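Call for participants: comparing robot hands and arms
12 shares · 3 comments

Stedinach is looking for people who want to take part in a comparison of robot hands, grippers and controllers. You do not need to be an engineer. We need persons who will sit at a desk, steer a robot with different controllers and tell us which one they could work with for a longer time and which one not.

The comparison takes place in our test room in Giswood. One session lasts three hours, including the breaks. We have sessions on working days, starting at 10 in the morning, and one extra session on a Saturday for people who cannot come during the week.

What you will do

You will move small everyday objects from one place of a desk to another. First you do this with a five-finger hand, then with a simple gripper with two jaws. Both are steered with the Ornari controller and later with the Postma controller, so you will meet four combinations. After each one you fill in a short form with your own words. We are interested in the moments when you hesitate, when you must look two times, when your wrist becomes tired.

In the second part you change the side. You sit across from the robot while another participant is steering it, and you write down how its movements feel for you – too fast, too near, too slow, or quite fine.

Our goal is to collect 1000 complete trials before we choose the hand for the next stage. At the moment we have 559.

Who can take part

You are 18 or older and can use both hands without pain. You see well, with or without glasses. We are glad about left-handed people, they are still few in our group. Experience with video games is fine, but please write it in your message. If you worked for a maker of grippers or controllers in the last two years, we can unfortunately not accept you.

What you receive

Each participant gets a payment for the full session, also if you decide to stop earlier. Travel costs are paid back against the ticket. Coffee, tea and a warm lunch are included.

The test desk and the equipment in Giswood: 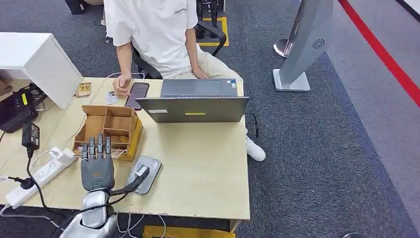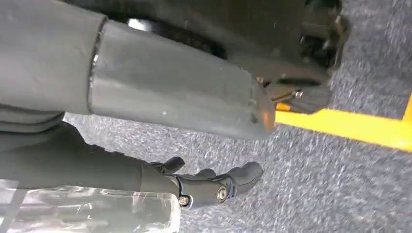 How to apply

Please send us a short message through the contact form on the Stedinach page, with the subject "Hands comparison". Tell us your age, your stronger hand and the days when you are free. A CV is not necessary. We answer normally within one week. If you do not hear from us after this time, please write again – it can happen that a message is lost.

Please wear closed shoes and leave rings and bracelets at home. The building number is 2000, the entrance is on the side of the parking lot.

Applications are open until the end of October.

3 comments · Share this call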